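Chairs, again

June 30, 2025

So I've been thinking about chairs way too much lately. It started in April, when we moved into the big room in Rivedeo and I figured we could get by with whatever was lying around. Folding ones, a piano bench, one stool with a wobble. My back lasted 2 days.

I went looking for something cheap with a rounded back, and I kept coming back to mustard yellow. I know, I know. Everything else in there is white or gray, the ceiling, the floor, the shelves, and I was getting a little tired of it! A friend swore by the Hutum ones, but they wanted 137 dollars each before shipping, and I just couldn't do it — not for a chair I mostly hang my jacket on. The place on Clerness had seats in the right color for a lot less, so that was that.

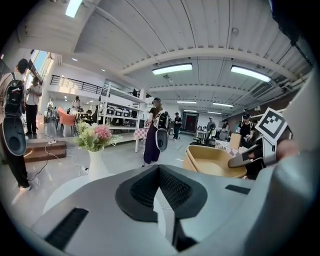
The other thing I splurged on is flowers. Pink ones, mostly, with some pale green stuff mixed in, in a plain white vase. They don't last long once the heat kicks in, but I like walking past them on my way to the shelves. I still want a rug for the far end (the floor echoes like crazy) and a better home for the power strip. If you know somewhere that sells big rugs for under 700 dollars, please tell me, I've looked at so many that they all look the same now.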